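How to Clear and Restock a Built-In Shelving Cabinet (Without Moving House to Avoid It)

Every home with a built-in cabinet has the same problem sooner or later. The cabinet came with the place, it can't be taken to the tip, and it holds whatever was in your hands the day you moved in. Ours is white, fixed to the wall for good, and had become the place where instruction booklets went to breed.

I've now sorted it twice. The first attempt took a whole weekend and lasted until October. The second took an afternoon and is still holding, so the second one is the method you're getting.

What you'll need

A bucket of warm water with a small squirt of dishwashing liquid
2 microfibre cloths, one for washing and one for drying
An old toothbrush
4 cardboard boxes or laundry baskets
A tape measure
A pencil and the back of an envelope
Somewhere to put everything while the shelves are bare (the bed is traditional, and guarantees you'll finish before you're tired)

You do not need to buy storage tubs yet. I know the shop is open and the tubs are on special. Put the keys down.

Step 1: Measure before you touch anything

Built-ins are rarely as regular as they look, particularly the ones with stepped compartments, where each shelf has its own opinion about height. Measure the width, height and depth of every opening and write it all down as a rough sketch. Measure depth at both ends. If the wall behind is curved, the back of the shelf may be deeper on one side than the other, and a box that slides in nicely on the left will hang over the edge on the right.

I skipped this the first time and came home with a set of Flirside baskets that were a finger's width too tall for every compartment in the house. They now hold gardening gloves in the shed, where they are much admired by spiders.

Step 2: Empty it completely

All of it, including the bit at the back. Half-emptying is how you end up carefully cleaning around a fondue set.

Work from the top shelf down and sort straight into the four boxes:

Box one is for things that live in this cabinet.
Box two is for things that live somewhere else and have wandered.
Box three is for the op shop.
Box four is rubbish and recycling.

There is no fifth box for things you'd like to think about. If you're stuck on something, it goes in box two and becomes another room's problem. Chargers for phones you no longer own can go to an e-waste drop-off, along with the mystery remote. You are never going to find out what it turned on.

Step 3: Wash from the top down

Dust the top edge first, then the door frame, then the shelves, then the counter. Doing it in the other order means doing the counter again.

White painted shelves show everything, so wring the cloth out well and go over each one with the second cloth before the water dries. Marks from the feet of old ornaments usually lift with a little bicarb on a damp fingertip. Go gently, and try it in a back corner first. Paint can be rubbed dull long before it's rubbed clean.

If your door has a shaped frame, a scalloped or wavy one especially, this is the toothbrush's moment. Dust settles along the curves and a flat cloth slides over the top of it. Brush it dry to begin with. Wet dust turns to paste and you'll be there until dinner.

Ribbed glass wants the same patience. Wipe along the ribs, never across them, and spray the cloth instead of the glass so that cleaner doesn't run down into the bottom of the frame. The great virtue of ribbed glass is that it blurs whatever's behind it, which brings us neatly to where things should go.

Step 4: Decide what each part is for

Split the cabinet into three zones before anything goes back in.

Behind the glass: the things you want to keep but would not call attractive. The spare mugs, the tea towels you don't use for visitors, the vases that came with flowers and never left. Group them by height and by general colour and the ribbing will do the rest.

Open shelves: flat and low items, spread thinly. A tray is the most useful object you can own here. It gives small things a boundary, and it can be lifted off in one go when you dust. Dark trays look sharp against white shelves and show crumbs like a crime scene, so choose according to your character.

Counter: as little as you can bear. This surface is the one people use, and it will fill itself without your help.
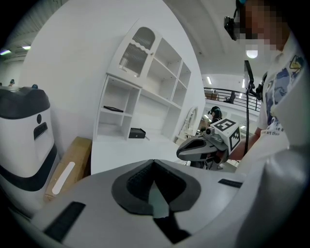 Stepped open shelves beside the glass-fronted door, with a flat black tray low on the left.

Resist the urge to fill every compartment. A stepped layout is already busy to look at, and one or two empty openings let the shape of it show. They also give you somewhere to put the thing you buy next month while insisting you weren't looking for it.

Step 5: Put the appliances in their place

Anything with a plug needs a bit of thought. Rounded, tall machines waste space on a shelf and always end up at the front with nothing reachable behind them. I keep ours out at the end, clear of the shelves, with enough room overhead to open the lid.

The same goes for anything that gets hot or gives off steam. Painted timber underneath a steaming kettle will start to swell and peel, and a shelf is an expensive thing to replace when it's part of the wall. Check the manual for how much clearance the appliance wants. The manual is in box two.

We had a Clurkus coffee machine wedged under a shelf for most of a winter. The underside of that shelf has since been sanded and repainted, and the machine has been moved to where it should have been all along.

Step 6: Add one or two things for looks

One upright piece near the end of the counter is generally enough. An arched shape works well next to square compartments because it breaks up the corners. If you use a mirror, stand it where it reflects a window or a plain wall. Stand it opposite the sink and you'll own two sinks' worth of dishes.

Secure anything tall with a dab of museum putty at the base. If you've got small children or a cat, use more putty and lower your expectations.

Step 7: Label the bits people can't see

Small boxes with lids are tidy, and they're also where scissors vanish. Write the contents on a strip of masking tape and stick it underneath or on the back. The household will ignore it – but you'll be able to point at it, and that has a value of its own.

Keeping it that way

Once a fortnight, lift the tray, wipe beneath it and send home anything that doesn't belong. It takes as long as the kettle does. Twice a year, do the glass and the frame again with the toothbrush.

If the counter starts collecting mail, don't bring in a mail basket. A mail basket is a pile with sides. Open the envelopes over the recycling bin and put the two that matter wherever your bills live.

A few questions I've been asked

Should I line the shelves? Only if you're storing things with rough bases. Clear non-slip liner is fine on white. Patterned liner looks cheerful for a week and then you notice you cut it crooked.

Can I paint over yellowed shelves? Yes, with a light sand and a stain-blocking primer first. Use a water-based enamel and leave it several days before loading it up. Touch-dry paint will happily glue itself to a vase.

What about the gap between the cabinet and a curved wall? Flexible gap filler, a steady hand and a damp finger. Don't use ordinary rigid filler, which cracks as the house moves. Mask both sides if you've ever seen your own handwriting and been disappointed.

Do I have to take everything out? Yes. I checked.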